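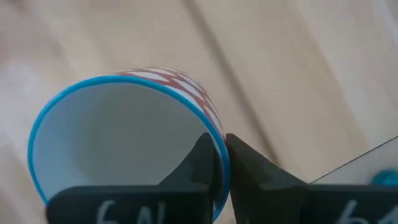 倒れたカップの縁把持における教示方法の比較
プロジェクト演習 最終報告書
提出日：2020年11月6日

1. 目的

本演習では、木製の天板上に横倒しになった軽量カップを、ロボットアームで縁から把持し、立てて置く動作を扱った。動作は人が教示し、記録した軌道から方策を学習する。教示には、アームを直接手で動かす方法（以下、直接教示）と、手元の操作装置でアームを動かす方法（以下、遠隔教示）がある。この二つで得られるデータの違いと、学習後の動作への影響を調べた。

対象にカップの縁を選んだのは、前期の課題で扱った立方体ブロックに比べ、指先の位置誤差が結果に現れやすいためである。一方の指を内側、他方を外側に入れる必要があり、ずれの方向によって失敗の形が変わる。胴を外から挟む把持は、壁が変形しやすく力の調整が別の問題になるため対象外とした。

2. 構成

2.1 ハードウェア
アームは研究室共用の Bonmont を用いた。手先には平行グリッパを取り付け、指は先端が細くなった形状のものを使用した。手首には小型カメラを固定し、両指の先端が常に画像の下側に写る角度とした。加えて、作業面全体を写す固定カメラを設置した。カメラは合計2台である。

2.2 ソフトウェア
遠隔教示の操作系には、前年度の演習で作られた Flurneck を引き継いで使用した。操作装置の姿勢変化を手先の姿勢変化に変換し、関節指令を送る。今年度の変更点は次のとおりである。
・操作中断時に手先姿勢を保持する処理を追加
・並進の倍率を接近時と把持直前で切り替えられるようにした
・グリッパの開度を連続値で記録するようにした（前年度は開閉の二値）

記録の同期と保存には Zelenák を用いた。画像、関節角、手先姿勢、グリッパ開度を同じ時刻系に揃え、一回の教示を一つのファイルに保存する。

3. 教示データの収集

3.1 手順
一回の教示は以下の順に行った。
(1) アームを初期姿勢に戻す
(2) カップを作業面に横倒しで置く。口の向きは毎回変える
(3) 記録を開始し、口の前方から接近する
(4) 縁を両指の間に入れ、グリッパを閉じる
(5) 持ち上げて手首を回転し、底を下にして置く
(6) グリッパを開き、上方へ退避して記録を終了する

口がアームの根元側を向く配置では手首の可動範囲が不足したので、収集範囲から除外した。カップが手順(3)の途中で転がった場合は記録を破棄し、配置からやり直した。

3.2 遠隔教示
遠隔教示では42本を記録し、33本を学習に採用した。不採用としたものの内訳は、縁を挟まずに外側を押したもの、持ち上げ中に落下したもの、時刻の欠落があったものである。操作者は作業面を直接見ず、手首カメラと固定カメラの画像のみを見て操作した。学習後の方策が使える情報と操作者が使う情報を揃えるためである。

操作で最も時間を要したのは手順(4)であった。手首カメラの画像では、指先と縁が重なって見えていても、奥行き方向に離れている場合がある。操作者は手先を左右に小さく振り、縁と指の見かけの動きの差から距離を判断していた。この動きは事前に指示したものではなく、練習を重ねるうちに現れた。軌道を滑らかにする目的では余分な動きであるが、編集せずにそのまま残した。

3.3 直接教示
直接教示では、アームを重力補償状態にし、操作者が手首付近を持って動かした。採用数を遠隔教示に揃え、33本とした。位置合わせは遠隔教示より速く、手先を左右に振る動きもほとんど見られなかった。

問題は画像である。直接教示中は操作者の手と腕が固定カメラに写り、手首カメラにも指の一部が入ることがあった。実行時には手が存在しないため、そのままでは教示時と実行時で画像の分布が異なる。対策として、教示で得た関節軌道を再生し、再生中の画像を記録し直した。ただし再生前にカップを元の位置へ戻す必要があり、この置き直しの誤差で縁を外す例が生じた。作業面に薄く位置の印を付けて対応したが、印が学習の手がかりになるおそれがあったので、再生の直前に消した。

4. 学習

画像と関節角を入力とし、手先の相対移動量とグリッパ開度を出力する方策を、模倣学習により求めた。実装には共用コードの Skunedness を使用し、ネットワークの構造は変更していない。条件は以下の三つである。
条件A：遠隔教示、手首カメラと固定カメラの両方を使用
条件B：遠隔教示、固定カメラのみ使用
条件C：直接教示（再生画像）、両方のカメラを使用

学習の打ち切りは検証誤差で決めた。ただし検証誤差と実機での成否は必ずしも対応せず、条件Cは検証誤差が最も小さかったが、実機の成績は条件Aを下回った。

5. 評価

各条件で22試行を行った。カップの配置は全条件で共通とし、底を下にして自立した状態で手が離れた場合を成功とした。

条件Aの失敗は2試行であった。いずれも縁の把持には成功しており、置く際にグリッパを開くのが早く、カップが再び倒れた。

条件Bでは過半の試行が失敗した。接近までは条件Aと大きな差がないが、縁の手前でグリッパを閉じる例が多い。固定カメラの解像度では、指の間に縁が入っているかどうかを区別できていないと考えられる。

条件Cは両者の中間であった。失敗の多くは最初の接近が少しずれた場合に起きており、ずれたまま閉じる動作に移った。条件Aでは同様のずれがあっても、手先を左右に動かした後に位置を直す動作が見られた。

6. 考察

条件Aと条件Cの差は、教示データに含まれる修正動作の量で説明できる可能性がある。直接教示は一度で正しい位置に到達するため、ずれた状態から戻る軌道がデータに少ない。ただし、条件Cには再生時の置き直し誤差も含まれており、本演習の実験だけでは両者の影響を分離できない。分離するには、遠隔教示の軌道も同じ手順で再生し、画像を取り直した条件を加える必要がある。

また、操作者の習熟の影響も残る。遠隔教示の後半では手順(4)の所要時間が短くなり、左右に振る動きも小さくなった。教示の前半と後半を分けて学習した比較は行っていない。

照明については、天板の反射で画像の一部が明るく飛ぶ場合があった。3月の予備実験では自動露出を有効にしていたため、手先の接近に伴って画像全体の明るさが変動した。本実験では露出を固定したが、反射そのものは残っている。

7. 今後の課題

・遠隔教示の再生画像を用いた条件の追加
・置く動作の終盤におけるグリッパ開放時刻の調整。開度の連続値は記録しているが、接触の情報は入力に含めていない
・柄と縁の色が異なるカップでの評価。今回の方策が縁の色に依存しているかは未確認である
・口が根元側を向く配置への対応。接近方向の変更、または一度カップを回す動作の教示を検討する

8. 引き継ぎ事項

Flurneck の倍率切り替えは、操作中に切り替えると手先が段差状に動くことがある。必ず操作を中断した状態で切り替えること。手首カメラの固定ねじは緩みやすく、ずれた場合は記録済みのデータと画角が合わなくなる。記録開始前に基準画像と指先の位置を照合し、一致しなければ固定し直す。Zelenák の保存先は共用領域の容量を圧迫するため、不採用の記録は理由を一覧に書いた後で削除してよい。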